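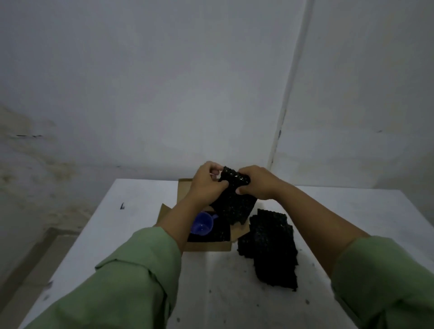
Chapter 7 - Damage in transit

Most goods don't break in the warehouse. They break on the way out of it. A drop off a tail-lift, a corner knock, a long night rattling in the back of a van - small things, but they add up. So before a parcel goes anywhere, somebody fills the gaps. Bubbled sheet in black, held in both hands over an open cardboard box, is one way to do it. Paper is another. Foam, air pillows, shredded card. Each has a cost and each takes up room.

In this chapter: who pays when goods arrive broken, how claims are made, and why firms under-pack anyway.

Start with Drenton, a lamp seller. In October it sent out 18 crates to a shop in Minhas. 4 came back. The carrier, Steltar, blamed the packing; Drenton blamed the carrier. Babatunde Ojo, then the stock manager, had kept the reciepts but no photos of the crates. Claim refused.

Key words: cushioning, void fill, liablity, proof of condition.

Read section 7.1 first, then try the two short tasks at the end of it. Calculator needed for the second.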